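Before You Vote by Mail: Household Tips

Check your registration
Look up your name and address 40 days before the election. If you moved after April, update both.

Filling in the ballot
Use a black pen and a clear table. Keep drinks away – a stained ballot may have to be replaced. Sign the outer envelope, not the ballot.

Storing the papers
Keep each voter's envelope in a separate folder. Save the tracking stub until results are certified.

Yard signs
Take them down within 14 days of the vote. Clear leaves from the stakes first, then pull straight up.
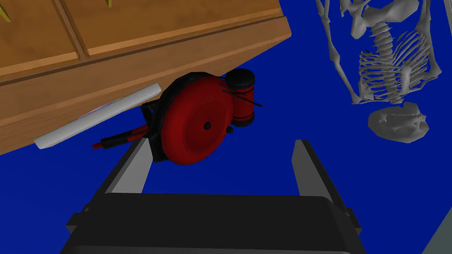 Returning it
Mail it 11 days ahead or use a drop box.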